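Ticket: Right hand drops grip on plates during rack task, multi-finger vs. two-jaw
Project: Renside kitchen trials
Opened: 2022-11-08
Component: end effector, right
Priority: Medium (was High, until I calmed down)
Status: Monitoring

Summary

Since we swapped the Plerker two-jaw grippers for the Histholm multi-finger hands, the right hand loses torque partway through a plate pick. The fingers close, make contact, hold for a moment and then relax like someone who has just remembered it's their day off. The controller reports a successful grasp. The plate has other views.

Left hand does not show the problem. Left hand also isn't asked to do anything in this task except stay out of the way, at which it excels.

Setup

Two-armed robot parked at the front of the test sink. Plates go on the drying rack over the smaller basin. Right arm does the picking, controller is the Soomro unit that came with the arms, firmware as shipped. Hand driver is the current Histholm release, default profile, because the manual says the default profile is suitable for household objects.

Steps to reproduce

Home both arms.
Load task plate_rack_right.
Let the right hand approach from the outer side of the rack.
Close fingers.
Wait. Bring a towel.

Expected: fingers hold the rim until the lift command.
Got: fingers release before the lift command, log says GRASP_OK, lift proceeds with great confidence and no plate.

Log excerpt

hand_r: close requested
hand_r: contact detected, fingers 1-4
hand_r: GRASP_OK
hand_r: current limit reached, entering hold
hand_r: hold timeout 2000 ms
hand_r: hold current reduced
arm_r: lift start
task: pick complete

"Pick complete" is my favorite line in there.

Update 1

Ruled out the cable. Reseated it, swapped it with the left side, same behavior on the right. Swapped the hands themselves too, which is 15 minutes of my life per side and a bag of very small screws. The fault stayed with the right arm, so the hand hardware is off the hook and I owe it an apology.

Put a Plerker back on the right arm for comparison. It holds a plate until you tell it to stop. It also can't get at a plate on the rack unless the plate is standing more or less at attention, and it missed every one that was lying down. That's why we bought fingers in the first place. So we have one gripper that can't reach the plate and one that can't be bothered to keep it.

Update 2

Went through the hold settings. The controller drops hand current once the hold timer expires, to protect the finger motors from cooking. Sensible. The timer starts at first contact and not at the end of closing, which is less sensible, since a curled approach against a rim brushes the plate well before there is any real grip on it. By the time the arm is ready to lift, the timer has already run out and the hand has gone soft.

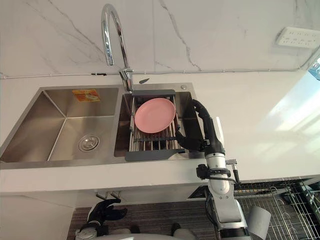 The left arm never trips this because its timer was disabled in the config at some point. There is a comment next to the line. The comment says "temp". It is dated May.

I don't want to simply disable it on the right as well. The finger motors get warm enough as it is, and the replacement lead time from Histholm is best described as geological. What I did:

Moved the timer start to the end of the close command.
Added a lift precondition on measured finger current, so GRASP_OK has to still be true when the arm moves.
Slowed the final part of the approach so the fingers don't nudge the plate around on the rods before they close.
Re-enabled the left timer, with the same change. Deleted "temp".

Update 3

Ran 32 picks with the new settings. The early release did not come back. There were 2 misses and both were honest ones: the fingers landed on a rack rod instead of the rim, current stayed low, and the new precondition refused the lift. I have never been so pleased to see a robot stand there doing nothing.

Ran the same thing with the Plerker on flat plates, for the sake of fairness. It went as before. I stopped early.

Still open

Rim versus rod. The hand can't tell them apart by current alone if it gets a decent hold of the rod, and at that point we're lifting the rack. Wrist camera angle is probably the fix, separate ticket.

Hold timer start should be a setting in the Soomro interface and currently lives in a config file three folders down. Reported upstream. Got an automatic reply thanking me for my interest in their newsletter.

Right hand stays multi-finger for now. Plerkers are in the drawer under the bench, both of them, with their screws this time. Leaving this on Monitoring until the next long run.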